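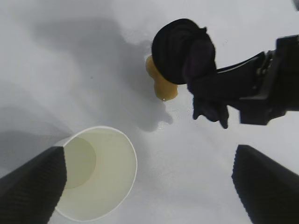
*White paper cup on the bench, shadow across the tabletop.*

**May 2023, notebook, asset declarations project**

Big day on the Hondville declarations! The last box of council asset forms is scanned, which means we finally have every year the council was required to file, and I can start lining them up properly instead of guessing at the holes. I've been itching to do this since the winter.

Quick recap for whoever picks this up after me. Hondville council members have to list property, vehicles, outside jobs and gifts once a year. The forms are public, but "public" means a binder at the town hall counter. We're turning the binders into a table that anyone can search. Tadano is the name of the matching script (old name, it stuck), and Erach is the folder where the cleaned tables live. Please don't save raw scans in Erach, I spent half the morning moving them out.

What I did today:

- Ran Tadano over the full set, 3,000 pages. It finished! No crash at the handwritten section, so the fix for blank pages is holding.
- Split out the gift pages into their own table.
- Checked 10 forms by hand against the scans. Two had the wrong year, both from the stack where the stamp is upside down.
- Started the list of companies that show up on a declaration and also in the contracts register.

That last one is the part I'm most excited about. Robles is a paving company, and it turns up in the contracts register again and again, and it also turns up under "outside employment" on one member's form. Then the next year the line is gone. It could be perfectly ordinary (people do leave jobs, and the form only asks about the day you sign it), so I'm not writing anything down as a finding. But it's precisely the sort of thing the form was made to bring up, and you could never spot it by flipping through a binder at a counter with the clerk waiting to go to lunch.

Things to be careful with:

The threshold for gifts changed partway through. Before the change, members listed everything. After it, only gifts above the limit. So the gift table drops off a cliff and it looks like the whole council got honest or unpopular overnight. I've put a flag column in, `old_rule`, yes or no. Use it before making any chart.

Family names. The script merges people who share a last name and a street. It did that to a father and daughter who served at different times. I've unmerged them by hand, but there may be more. Setting the match score higher by 5 got rid of most bad merges in the test batch and lost only one good one, so I left it there.

"Nil" and blank are different! A member who writes "nil" has sworn there's nothing to declare. A member who leaves the box empty hasn't said anything at all. Tadano was treating both as zero. Now they're kept apart, and I think the blanks could be a nice short piece by themselves. Some members leave the same box empty year after year and the form gets stamped as complete anyway. Who checks these? I want to ask the town clerk's office what "received" means on the stamp, whether a person reads the form or just dates it.

I also read the old bribery complaint procedure over coffee. It's a better document than I expected. Anyone living in town can file, you don't need a lawyer, and the council has 10 working days to acknowledge it in writing. I'd love to know how many have been filed. Records request drafted, sitting in the shared folder, needs a second pair of eyes on the wording before it goes.

Next up:

- fix the upside-down stamp years (search on box number, they're all in the same two)
- second hand check, this time only on handwritten pages
- pull contract dates for Robles and put them beside the declaration dates
- send the records request
- decide if the searchable table goes up before the September council session or after. I'd vote before.

Backup is on the blue drive, top drawer.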